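Trarnstead Neighbors Help Board
Home & Yard > Sewing and Fabric

Getting pencil lines out of a painted canvas banner?

posted by Maribel_T
10 replies hidden, showing best 3

Hi all, I got talked into making the welcome banner for the Galtotness fall fair and I've made a mess of it. It's plain cotton canvas, the heavy kind, 22 feet long, and I bought it off the roll at Jaunzems. I drew all my letters in regular pencil first, then painted them with acrylic. The letters came out pretty nice if I say so myself! But my guide lines run straight across the whole thing, top and bottom, and you can see every one of them from the sidewalk.

I tried a pink eraser on one corner and it just smeared gray. My sister says wash it, but I'm scared the paint will crack or go fuzzy. It has been drying since last night in the garage. I have until the middle of September. I spent way too much on the canvas to start over, and my knees are not up for another round of crawling on concrete.

Also, second thing - how do I hang it so it doesn't turn into a sail? It goes between two porch posts and last year's ripped right out at the corners.

posted by Algirdas Strazds

I painted signs for a hardware store for a lot of years, so I've smeared plenty of pencil. Put the pink eraser away. Get a white vinyl one, or a kneaded one from the art aisle, and dab and lift. Don't scrub. If it's still gray after that, mix a drop of dish soap in a cup of cool water, use an old soft toothbrush, and go at one short stretch at a time, blotting with a clean rag as you go. Stay off the paint for now. Acrylic feels dry in an hour but I'd give it a good week before any water gets near it.

If the lines still won't budge, cheat. Paint a thin stripe right over them, top and bottom, and everyone will think you planned a border. I did this on a bakery sign once and the owner asked me to add the stripe to her other one too.

On the hanging, hem all four sides and run a rope inside the top and bottom hems, so the rope takes the pull and the cloth doesn't. Double up the corners before you put grommets in. Some folks cut half-moon flaps to let the wind through, but I never thought they did much except look like somebody attacked the banner with scissors. Tie it off with bungee cord at the ends so it has some give.

And take it down if a storm's coming. Seriously.

posted by quiltfrog409

just wash it, mine was fine

(ok that was a different paint, the fabric kind you iron. so maybe don't)

posted by Denise on Plelta Street

Agree with the stripe idea, that's what I would do. One thing to add about the letters for next time: edge them in white! I did orange letters on dark blue for our swim club and they were kind of muddy until I went around every one with a thin white outline, and then wow, you could read it from the far end of the parking lot. It took me two evenings and most of a podcast series but I'd do it again. Use a small flat brush and a rag wrapped around your thumb for the oopses.

 It's dim at the bottom but the orange still comes through.
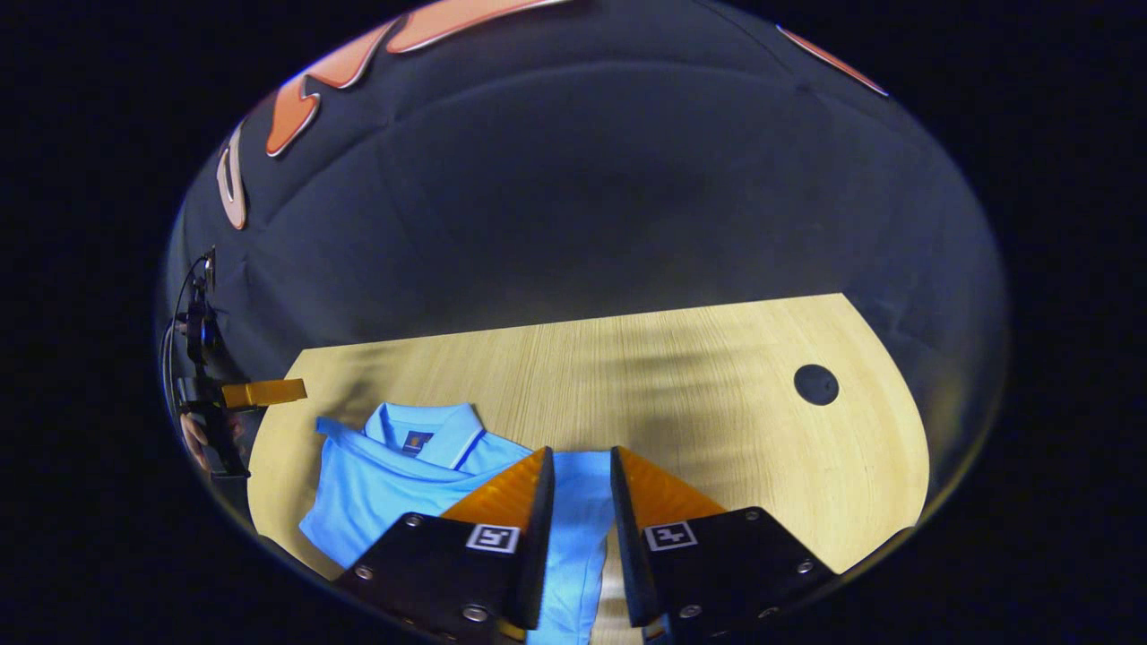 More in Sewing and Fabric

Grommets keep popping out of shower curtain
Best thread for outdoor cushions?
Can I dye a canvas drop cloth in the bathtub
Free to a good home, bag of mixed zippers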